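Student Project Report: Segmenting Two-Handed Kitchen Demonstrations

Group Pamwood, course project in robot learning

1. Aim of the project

Our project asks a simple question. When a person shows a kitchen task with hand-held grippers, can a small program divide the recording into useful steps? A robot policy learns better from short and clear steps, but cutting the recordings by hand takes a lot of time. We wanted to know how much of this work the computer can do.

2. Recordings

We used 98 demonstrations of moving and stacking bowls, plates and a pan. From these we took 2761 short clips, and each clip received one label: reach, grasp, carry, release or hold. We wrote the labels in a tool called Witico, which let us see the picture and the opening of the fingers on the same time line.
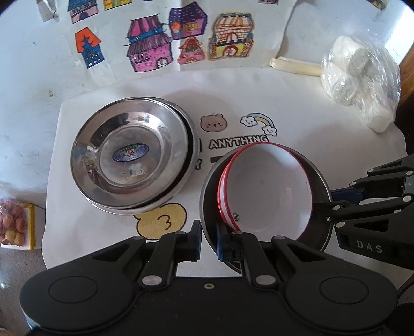
The label "hold" gave us the most discussion. At first we used it only when a gripper was closed and did not move. Then we met clips in which two grippers work on the same object and have different roles. With the frying pan, one gripper is at the handle from the right side, and the finger of the other one presses on the inner rim, while a bowl with a red rim sits inside the pan. A single label for the whole clip loses this information. We decided to give each gripper its own label, and we went back and corrected the clips which were already finished.

3. Method

We compared two methods. The first, which we call Grorov, looks only at the finger opening and marks a new step when the opening changes quickly. The second, Londoño, adds features from the wrist camera. Both were trained on the same clips, and 985 clips were kept apart for the test. No demonstration was divided between training and test.

Shiny steel was a difficulty for the camera features. The reflections change when the gripper moves, and the program sometimes understood this as a movement of the object. A bowl standing tilted inside another bowl was also difficult, because the two rims are close together and the grasp point is small.
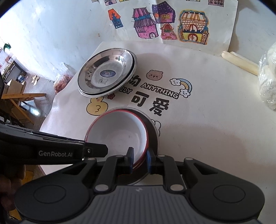

4. Results and discussion

Grorov found most of the grasp and release points, but it often missed the change from carry to hold, as the fingers stay closed in both. Londoño was better at this change and weaker on the steel objects. We did not expect the simple method to be so near to the other one.

All recordings came from one table, so we cannot say how the methods work in another kitchen. As a next step we would like to join the two methods and test them with objects that were not in the training clips.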